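项目进展 > 社区空间 > 福姆登活动厅整理

致 Ritu Vashisht:五月进展报告

Ritu,您好!

先谢谢您上个月的来信,也谢谢您一直惦记着我们这间活动厅。您问整理工作做到哪一步了,我本想三言两语回您,写着写着又长了,您就泡杯茶慢慢看吧。

一、储物间清空

储物间已经全部腾出来了,这是这个月最让我高兴的一件事。里面的旧宣传册、坏掉的折叠椅、几届手工班剩下的材料,能用的分给了各个小组,实在不能用的就处理掉了。宣传册留了12本存档,其余送去回收。门上的锁换了新的,钥匙一把在 Darius Grīnberga 那里,一把在我这里。

墙面受潮的那一块,比佐夫粉刷队(就是 Zosov 那家,您去年见过他们的人)已经来看过,报价265,比我们预算里留的少一些,所以我想趁这个机会把门框也一起补了漆,您若不反对,我就这样定了。

二、大厅地面与物品归位

大厅这边进度慢一点,主要是东西杂,而且平时活动照常进行,只能见缝插针地收拾。深色地面已经确定留用,不铺地毯,反光是反光了些,但好擦。靠墙的长条木凳也保留,老人家来了总要有个地方坐坐。落地扇、音箱、纸箱和几大桶水眼下都还放在厅里,等储物间的架子装好,再一样一样搬过去。

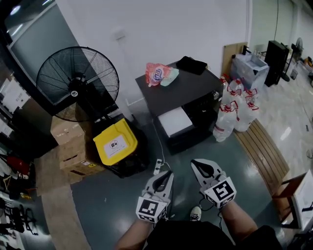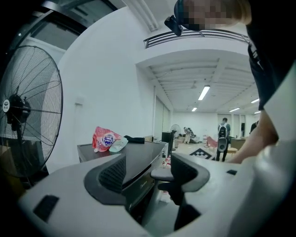
两张都是大厅这一角,台面上还有零食袋和黑色的布件要收,大风扇也还在厅里。

三、接下来怎么归置

水的事情我想多说两句。带红色提手的大水瓶现在都放在地上,夏天活动多,大家取水方便,可是走动的时候容易碰到。我和 Darius 商量,在储物间门口做一个矮架,专门放水,离地一点点,弯腰也不费力。架子用 Bickerstaff 的那款金属架,两组一共200,已经下单,还没有送到。

风扇夏天要用,就不急着收了。我打算给它们各定一个固定位置,在地上贴个小记号,活动结束以后推回原处。纸箱要逐个打开看过再决定去留,我不太放心整箱搬走,上回就差点把合唱组的乐谱当废纸处理了,想起来还心疼!

靠墙的那块棕色木板,我的意见是留下,打磨一下可以做展示板,手工班早就说想要一块。黄盖子的箱子和半透明的白色塑料箱也都继续用,只是要贴上字大一些的标签,免得大家什么都往里放。

还有零食。我知道这是小事,可是台面上一放吃的,很快就会多出杯子、帽子、布袋,什么都来了。我们准备在入口边设一张小桌,吃的喝的都放那里,台面留给签到和音响设备。

四、经费使用

本期拨款800,已支出架子200,粉刷265待您确认以后付。余下的部分想留给标签、收纳盒和下个月的一次彻底清洗,Ninon 清洁公司答应给我们排在活动较少的上午,具体价格我还在等他们回复,收到了马上转给您。

五、需要您帮忙定的事

粉刷连同门框补漆,是否可以照上面的报价进行?另外,二楼栏杆那一圈,我很想趁清洗的时候也擦一遍,但要用梯子,按规定得您那边先点头。要是今年不合适,放到明年也行,我们先把楼下弄妥当。

您若哪天路过,欢迎进来坐坐,下午四点以后我一般都在。茶是有的,椅子也比上次您来的时候好坐多了。

祝一切顺利!

福姆登(Fomden)活动厅管理组 敬上

联系我们 | 版权所有 福姆登活动厅 | 返回顶部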